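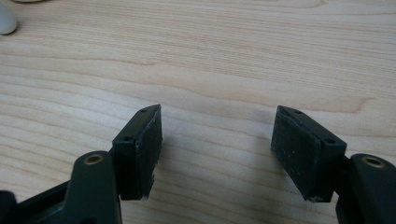 Kovbridge Woodcare
Jun 20, 2026

Every table finish sold online now has "lifetime protection" on the label. I've been reading the small print on these things for a week and would like to know whose lifetime.

1/ Start with Skenik oil, the one that keeps getting recommended to me. The front of the tin says one coat, for life. The leaflet inside says to recoat "as needed" and to avoid hot dishes, standing water, citrus, and direct sun. So, a kitchen table with no kitchen.

2/ The listing has 3,402 ratings and they're glowing. I filtered for reviews written more than a year after purchase and got 54. Most of the others say some version of "just put it on, looks amazing!" Of course it does. Anything looks amazing on day one. Cooking oil looks amazing on day one.

3/ Then there's "food safe." I asked Skenik support what that was tested against and was sent a link to the product page. Asked again and got the same link with a coupon code.

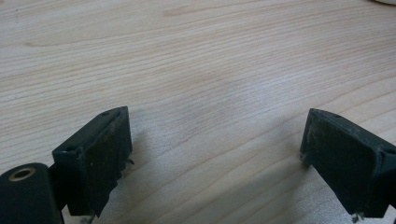 4/ Doltell is the pricey one. They advertise 2,475 wipe cycles with no loss of sheen. Wiped with what? A dry cloth? The green side of a sponge? How hard? The test summary doesn't say, and the full report is "available to trade partners."

5/ Maybe it's a great product. I can't tell from that number, and neither can the people quoting it at me in the comments.

6/ Someone is going to bring up Ķēniņš, so fine. It's a plain hard wax oil, it smells awful for two days, and the can tells you to expect to redo it. They suggest every December, before the holiday meals. That's the first instruction I've read all week that sounded like it came from a person who owns a table.

7/ I'm not sold on Ķēniņš either, before anybody gets excited. The "natural" claim on the back does a lot of heavy lifting, and the drying agents are listed in type I needed my phone to read.

8/ What I'd like from any of these companies: one board, half coated, half bare, left in a house with kids for a year. Coffee rings and all. Post the pictures, including the ugly ones.

9/ If you've had a Skenik or Doltell finish on a table you eat at for two years or more, reply and tell me how it's holding up. Say whether you recoated. If you got it free from the company, say that too.

194 replies
Show more replies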